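Planning a budget for a two-arm dish sorting bench

Start with the dishes, before you look at any arm. Go through the cupboard and pull out what you really use in a week. Mugs with odd handles, plates with a raised rim, small dishes with a wavy edge. If the equipment can't manage your own crockery, the price doesn't matter.

Measure the bench next. Write down the width, the depth and how far back you can put things before you have to lean. Makers give reach as one number, measured with the arm straight out, and an arm at full stretch is weak and slow. Plan to use the inner two thirds of it.

One arm or two

One arm will move a mug from a tray to a shelf. A second arm is worth paying for if you want to turn things over, steady a tray or pass a plate from side to side. Keisha Wojcik set up her bench with one and bought the other in July, and she paid for shipping twice. If you think you will want the pair, ask for a price on the pair.

What we spent

Our limit was $3,000 and the final bill was $2,615, with both arms, the grippers, the power supplies and the mounting rail in it. The bench we already had. We kept $100 of what was left for breakage and spare cable ties, and that has been enough so far.

Things that get left off the list:

Brackets for anything mounted above the wrist
Longer cables than the ones in the box
A power strip with its own switch, within reach of where you stand
Spare gripper fingers
Side and back panels, so a rolling cup stays on the bench

Minoru Takagi at Nunholm told us to price the spare fingers before ordering the arms. Good advice — on one model we looked at, a set cost more than the gripper motor.

Trays

Use a tray with a rim and rounded corners. Mugs slide less and you can lift the whole load off when you need the bench.
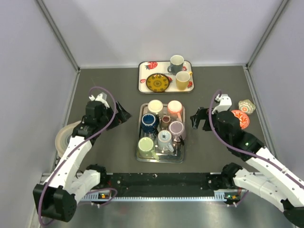

Shiny metal is easy to wipe but it throws light back, and that can be a nuisance if you plan to add a camera. Try a matte tray before you spend money on different lamps. Store mugs upside down if that's how you dry them, and make sure the seller's demo includes some that way up. A gripper that does well on an upright handle may do badly on a bare base.

Leave slack in the cables at every joint. Run each arm through its full swing by hand, with the power off, and tie the cable down only after that.

Before you pay

Ask for a trial with your own cups. Brumeo let us bring a box of them. Get the return period in writing and check who pays the freight. Buy cheap secondhand mugs for the first month, and leave the good plates in the cupboard until the arms have stopped dropping things.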